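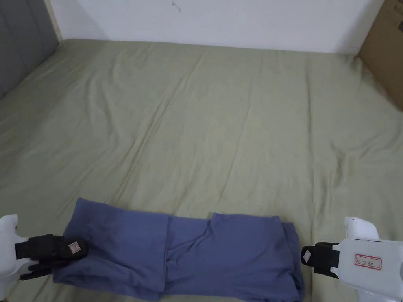

**Wrinkly fitted sheet on a deep mattress - give up or fix?**

**pegbasket** - Sep 9, 2020

Hi all, I fold all my washing on the bed and my green sheet is driving me bonkers. I pull it flat, lay one pair of trousers on it and the creases are back, running corner to corner. The mattress is a thick one (a Marchetti, lovely to sleep on) and the sheet is a Sasenico, 300 thread count, paid 115 for the set in January. Do I need a deeper size or am I just rubbish at making a bed?

**Ornow_Ros**

Deeper size, for sure. Diagonal creases mean the corners are fighting each other. Measure the side of the mattress first - mine was a good bit deeper than the packet allowed for.

**doonafan**

Disagree, sorry! I've got a Barnetti bed with the padded grey headboard (2,699, still wincing) and a properly deep sheet on it, and it wrinkles just the same. It's cotton. Cotton wrinkles. Get some elastic clips and a spray bottle and get on with your life.

**pegbasket**

Ha, fair. I did try sheet clips and they pinged off in the night. Here's the bed again, my blue-purple trousers are in it too. See how rumpled it gets when you're on it?
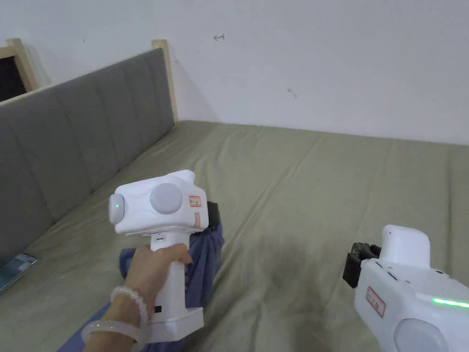

*Olive-looking in this one, same bed, wrinkles and all*

**Ornow_Ros**

Yep, that's a lot of slack fabric. I'm sticking with my answer.

Also how are you folding those trousers? I do leg on leg, then thirds. My aunt taught me and I can't do it any other way now.

**pegbasket**

Leg on leg as well! Then in half, and half again if the drawer's full. Thirds always come out lumpy for me around the crotch seam.

**doonafan**

Roll them. I got 25 pairs of kids' pants in one drawer that way.

**Ornow_Ros**

Rolled trousers come out looking like a concertina, no thanks.

**doonafan**

Says the person ironing fitted sheets :)

**Ornow_Ros**

Pillowcases only!! - Rosalind Fitzsimmons, for the record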